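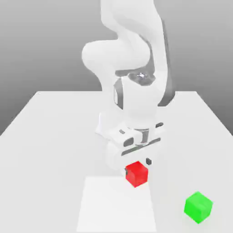 Simulation render: Braulio Bañuelos / Sandoval kitting floor, Batanthorpe

How to practice a robot job with your crew before the robot shows up

By Perla Camacho
2018-04-13
7 min read

So you've been told an arm is coming to your packing line and you're the shift lead who has to make it work with the people you've got. I was you last August! I run days on the kitting floor at Sandoval, where we put small parts into trays for repair kits, and I'd never touched a robot in my life (I still call the teach pendant "the remote," which drives Braulio up the wall).

What follows is how we rehearsed the whole thing in simulation first, with the pickers in the room. We use a program called Zulerell because that's what our integrator uses. Yours will have its own, and the steps should carry over fine.

Before you start

You need a laptop that can run the simulator, a big screen, a room with a door, and somebody who can drive the software. For us that was Braulio Bañuelos. You also need paid time for the crew. Please don't do this over lunch. I tried it once and got sandwiches and folded arms.

Step 1: Pick one boring motion

Don't start with your real parts. We started with a white table and two cubes, a red one and a green one, and the job was to grab the red and leave the green alone. Everybody gets it in about ten seconds and then you can talk about the interesting stuff, like which side the fingers come down on and how much space they need.

My first idea was to model our whole Avuvov tray with all the little clips in it. Two weeks of Braulio's life, and the first question in the room was why the clips were the wrong color. Cubes, I'm telling you. Cubes!

Step 2: Let a picker call the moves

Sit Braulio (or your Braulio) at the keyboard and have somebody from the line say out loud what the arm should do. "Over the red one. Lower. Slow down. Close." Then run it exactly the way they said it. It goes wrong right away, which loosens everybody up, and you find out how much your people do with their hands that was never in the work instructions.

Brisa Robles has been picking longer than I've been here, and she told the arm to come straight down on the cube. It did. Then she looked at her own hand and said she never picks that way, she comes in tilted and nudges the part over with her pinky so there's room for her thumb. Our gripper has two fingertips and no pinky. So we wrote down "part needs clear space on both sides," and that line ended up changing how far apart we lay things out on the infeed table.

Step 3: Stop it in the middle and talk

Pause the run when the fingertips are on either side of the cube. I like this spot best. Leave it up on the screen and ask:

What if the part is turned?
What if there's another one right up against it?
Who would be standing nearby, and what would they be doing?
If it stopped like this for real, who is allowed to touch it?

That last question took us most of an hour. The night crew assumed they could just reach in and pull the part. They can't, and on our cell you hit the stop, open the gate and reset from outside. I'd much sooner have that argument in a meeting room with coffee. Check your own procedure with whoever does your safety sign-off, because mine was written for our cell and might be all wrong for yours.

Step 4: Mess it up on purpose

Have Braulio move the cube a little, spin it, push the other cube in close. Run it again each time and keep a log. We did 81 runs over a few sessions and I wrote down what we'd changed and what the arm did, in plain words, in a spiral notebook. Plain words matter. "Left finger landed on top of part" is something the night shift can read and use.

One warning: a simulator is nice to you. The lighting is even, the table is clean, and the cube is exactly a cube. Our real parts have oil on them. A move that works on screen has earned a try on the floor, and that's all it's earned.

Step 5: Rewrite the jobs while people are still in the room

This is the one I'd skip if I were lazy, and it's the one the crew cares about. Take a sheet of paper and draw two columns, "arm" and "us." Go through the shift hour by hour.

Ours came out with the arm doing the repeat picks and us doing infeed, checking, odd sizes, jams and changeovers. On paper that looked like less work. Chibuzor Bako pointed out that all the easy minutes had just gone to the arm, the ones where your hands are busy and your head gets a rest, and what was left was the stuff you have to think about. He was right and I hadn't seen it. We moved to shorter rotations at the cell, and I went upstairs and asked for a pay step for people trained on resets. We got half of what I asked for. I'm still asking.

Also, say out loud whether anybody is losing hours. If you don't know, say that, and say when you'll know. I fudged it at the first session and people quit listening to everything else I said.

Step 6: Move to the real thing slowly

Run the same cube job on the floor before any product goes near it. Same colors if you can, so everybody recognizes it. Then one part number, one shift, with the person who called the moves standing there. Our first full week on the floor gave us 1,071 good trays and 61 that had to be redone by hand, and nearly all of the redos were parts touching each other on the infeed. Guess whose pinky saw that coming.

If you get stuck

Jörg Kuhlmann at our integrator gave me a tip I use all the time: slow the playback way down and watch the fingertips only. Don't look at the big arm swinging through the air. Most of our trouble was in the last little bit above the table.

And keep the notebook at the cell. Ours has coffee on it and somebody has drawn a mustache on the setup page, but people do open it.

Get new how-tos by email every other week. Enter your address to subscribe. You can unsubscribe at any time.

Contact | © 2018 | Back to top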